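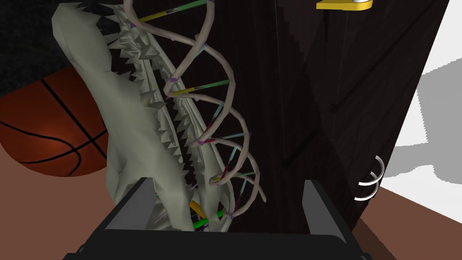 Figure 2. Rendered view with a shark jaw, its rows of triangular teeth, and a DNA double helix model.

3.2 How people talk about old teeth

I came to this part of the study a bit sideways. I'd gone to Muddale in June to ask people about the fossil shark teeth they pick up on the beach, and I had a very tidy questionnaire with me. It lasted one morning. People wanted to tell me where they kept their teeth (jam jars, coat pockets, one glovebox!) and they weren't much bothered about naming the species, so I rewrote the whole thing that evening and started again.

I handed out 190 of the new forms and got 183 back, far better than I'd hoped for. Most came through the museum shop at Trultora, where a box sat by the till, and the rest I collected on the beach myself. The wording of question 5 still annoys me. I asked whether a find was "old", and plenty of people took that to mean how long they'd owned it. I've left those answers out of the age comparison but kept them everywhere else.
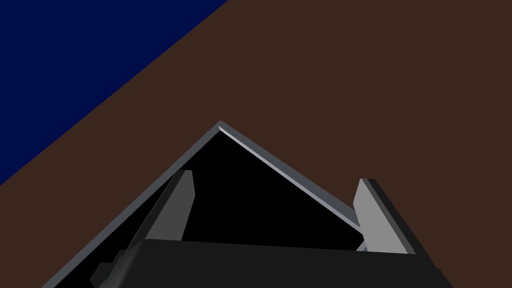

Figure 3. Rendered view: dark brown surface and navy-blue area, divided by a straight diagonal edge.

What struck me most was how often people guessed at the size of the animal from a single tooth. The Meireles scheme, which I used to sort the answers, has no slot for that sort of guess, so I added one and called it "whole-animal talk". Families used it a lot, and so did people who'd never found anything at all. The Tevetti forms haven't been coded for it yet, and I'd rather not lump the two places together until they have.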